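Household chore trials move to second stage at Remgate centre

Kivthorpe – A study of whether machines are ready to take on everyday household and shop-floor chores has entered its second stage at the Remgate centre, following the release in June of an interim report covering the first six months of work.

The study is led by Kirsty Pringle, head of applied trials at Remgate, and is carried out in partnership with the Kivthorpe homewares retailer Jundent. It looks at ordinary tasks that take up staff time in shops and family time at home: clearing a table, moving a drink without spilling it, straightening a display, putting stock back on a shelf and folding tea towels.

The interim report concludes that machines can carry out some of these chores to a useful standard when the room and the objects are familiar to them. It finds that performance drops sharply when either one changes. Light, thin or flexible items remain the hardest to handle, and clear glass continues to cause difficulty for systems that depend on cameras to judge where an object begins and ends.

"We were asked a simple question by our retail partner, which was whether they could expect help on the floor within the next budget cycle," Ms. Pringle said. "Our advice at this stage is that they may expect help with a small number of jobs, under supervision, in areas that have been set up for the purpose. We have not advised them to change their staffing."

The report is based on 585 recorded attempts at chores by a two-armed machine in the Remgate workshop. Each attempt was marked by two reviewers working separately. An attempt was counted as complete only if the item was left upright, undamaged and in the right place, and if no person had stepped in. Where the reviewers disagreed, the recording was looked at again by a third member of staff.

Attempts at moving boxed goods and sealed tins were completed most often. Attempts involving open drinks, soft goods and cut or artificial flowers were completed least often. The report notes that stems and leaves tend to catch on neighbouring items, and that a grip firm enough to hold a bunch together can crush the parts a customer would look at.

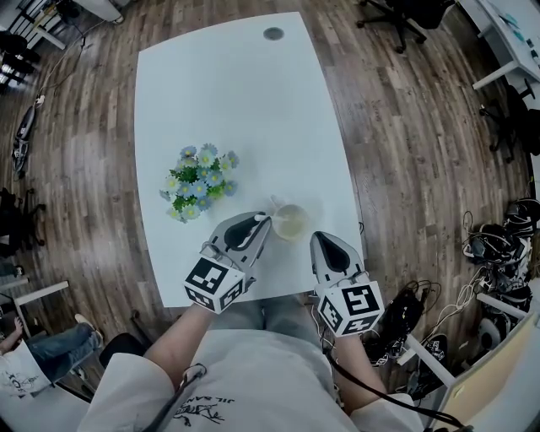
Can a machine clear a table at home yet?

It can do so in part, if the items are sturdy and the table is one it has been trained on, but it is still slow and should have a person close by.

Speed was a concern raised by Jundent throughout the first stage. The retailer's store operations manager, Alistair Tosh, said that a task done correctly but slowly could still be of value outside trading hours, when aisles are clear and there is no one waiting.

"Our stores are tidied after close and again before the doors open at 8 a.m.," Mr. Tosh said. "If a machine takes longer than a person to face up a shelf overnight, that may be acceptable to us. If it leaves one glass lying on its side where a customer will reach for it, that is a different matter. The standard has to be the same as the one we set for our own people."

Mr. Tosh said that staff had been briefed on the study before it began and that their comments had shaped the list of chores. Several employees had asked for work on unpacking mixed cartons, a job that involves a good deal of bending and lifting. That task was left out of the first stage because the contents vary too widely from one carton to the next. It is to be looked at again once the second stage is under way.

Learning from people

A large part of the programme concerns how machines are taught. Remgate has people carry out the chores themselves with hand-held grippers, so that the movement of the gripper can be recorded together with a camera view of the work. The recordings are then used to train the machine.

The report describes this approach as less costly than steering a machine by remote control through every attempt, and says that it allows a wider range of objects to be covered in a working day. It also sets out the limits of the approach. A person wearing no glove and holding a simple gripper still makes many small corrections by habit, and some of these are hard for a machine to repeat. People also use their knowledge of what an object is likely to do. A person who picks up a full cup slows down as a matter of course, while a machine must be shown enough examples to learn that a full cup and an empty one call for different handling.

Demonstrators at the centre are asked to work at a steady pace and to vary the starting position of each item. They are also asked to keep recordings in which something has gone wrong, such as a dropped lid or a missed grip. Earlier practice at Remgate was to discard these. The report recommends that they be kept and labelled, as they may help a machine to recognize an error and recover from it.

Ms. Pringle said that recovery was the area in which the difference between people and machines was most apparent. In many of the incomplete attempts, the first mistake was a minor one, and a person would have put it right with little thought. The machine often carried on with the next step as though the item were still in its grip.

Equipment and safety

A separate section of the report deals with equipment. The arms used in the first stage were built under the in-house project name Iwasaki and fitted with a plain two-finger gripper. The centre considered a more complex hand with several joints, but chose the plain design for its ease of repair. Worn finger pads were the most common cause of lost working time, and a supply of spare pads is now kept beside each work table.

Under the safety rules for the trials, no member of the public may enter the work area while an arm is powered. Staff must be able to reach a stop switch at all times, and open drinks are limited to water or a cold, non-staining liquid. The report advises that none of the findings should be read as approval for use around young children, pets or people with limited mobility. A home raises questions that a workshop does not, including what happens when a machine is left running in a room by itself.

The report makes no recommendation on cost. Jundent has asked that a full costing, taking in maintenance, floor space and the time of the person supervising, be included in the final report. Mr. Tosh said that the retailer would not consider a purchase before that work had been done.

Next steps

The second stage will run for a further six months. It will repeat the first set of chores in a mock shop aisle and a furnished kitchen, both of which have been built at the Remgate centre. Lighting will be changed between sessions, and objects will be brought in that the machine has not met during training. Remgate expects completion rates to fall in the early weeks – the report says so plainly – and has asked that partners not treat a lower figure as a sign that the programme has gone backwards.

Two chores will be added. One is wiping down a counter after a spill. The other is arranging flowers in a vase, which Jundent has requested for its seasonal displays. For the second of these, reviewers will mark whether the stems are standing and undamaged, and will not be asked to judge the look of the arrangement.

Jundent will also hold two information sessions for store employees, at which staff from Remgate will answer questions about the study. Attendance will be voluntary and will be paid at the usual rate. Employees who are unable to attend may send questions in writing through their store manager.

Copies of the interim report are available on request from the front office of the Remgate centre in Kivthorpe. Residents who wish to lend household items for use in the second stage may leave their details at the same office. Items should be clean, of no great value, and labelled with the owner's name. Knives, aerosol cans and items containing batteries cannot be accepted.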